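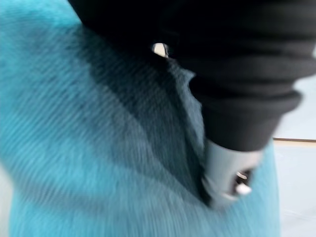 Zanele Modise wrote in after our last piece on family history to ask how you get a grandparent talking when every question gets the same answer, that there's nothing much to tell. She had tried three times with her grandmother and come away with a recipe and a weather report.

I took her question straight to Larysa Levchenko, who laughed out loud. "A recipe is wonderful! Who taught her the recipe? Whose kitchen was it? She has the whole afternoon right there."

Levchenko runs Plukura, a home recording project that began in Clullthorpe and has since spread over the hill to Stenside. Over eight years she has gathered 661 conversations, nearly all of them made in people's living rooms, and she talks about them the way other people talk about their favorite songs. She'll stop in the middle of a sentence to do the voice of a retired bus driver, or hum a skipping rhyme she heard from a woman who hadn't sung it since school.

"I started with my neighbor, Mr. Kravets," she told me. "I only wanted to know what our street looked like before the shops closed. He told me about the shops, sure, but then he got onto the smell of the bakery at five in the morning, and the girl who worked there, and that was it for me. I went home and couldn't sleep."

She doesn't like to begin with dates. Ask someone what year they left school and they'll worry about getting it wrong, she says, and you can hear the worry for the next ten minutes. Ask what they carried their lunch in and off they go. Her other favorites are what you could hear from your bed, who in the family was always late, and what you weren't allowed to touch.

She's particular about seating, too. Across a table feels like a job interview. Side by side on something soft is much better, with the recorder between you on a cushion or a folded towel so it doesn't pick up every knock.
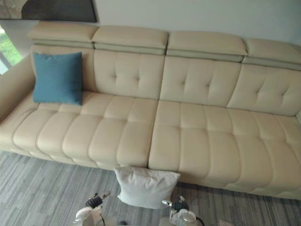 Let the quiet run

The hardest thing to learn, Levchenko says, is how to keep your mouth shut. "You ask, they answer, they stop. And you think, oh no, I have to say something! You don't. Look at your hands. Look at the window. The second answer is coming – it's nearly always the better one."

She played me a piece from a session in Stenside. A man says his father was strict, and then there's a long gap with a clock ticking in it. Then he says, very softly, that his father used to warm everyone's socks on the stove. I've thought about those socks all week.

I wondered how long a visit ought to last. She stops the recorder at 50 minutes, even when things are going beautifully, and asks to come back. People remember more between visits, and some of them have a list waiting for her when she rings the bell. One woman met her at the gate, already talking.

And the cousins who won't stop correcting? "Invite them! Just on another day." Levchenko has 2 versions of one wedding, from sisters who disagree about the band, the food and whether it rained. She keeps both and has never tried to settle it. 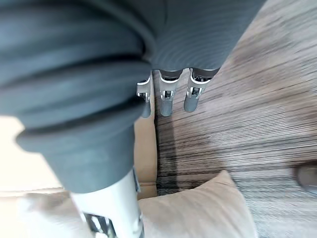
What to do with it all afterward

Label the recording the same evening. She can't say this strongly enough, having once spent most of October working out which of her early files was which. Put the full name of the speaker, the place, and one line on what they talked about. Make a copy and leave it at somebody else's house.

Typing it all out can wait, and maybe forever. "People think they need a book," she said. "Just play it! Play it in the car, play it while you cook. My nephew knows Mr. Kravets's bakery story by heart and he never met the man."

Before I left I asked what she'd say to Zanele, and she was already reaching for a pen. Start with the recipe, she wrote. Ask her what it tasted like the first time she made it alone. Then ask who was at the table.

Plukura's next open afternoon in Clullthorpe is on Mar 28, 2023. Bring a relative if you can talk one into it, and bring an old photo or a kitchen spoon if you can't.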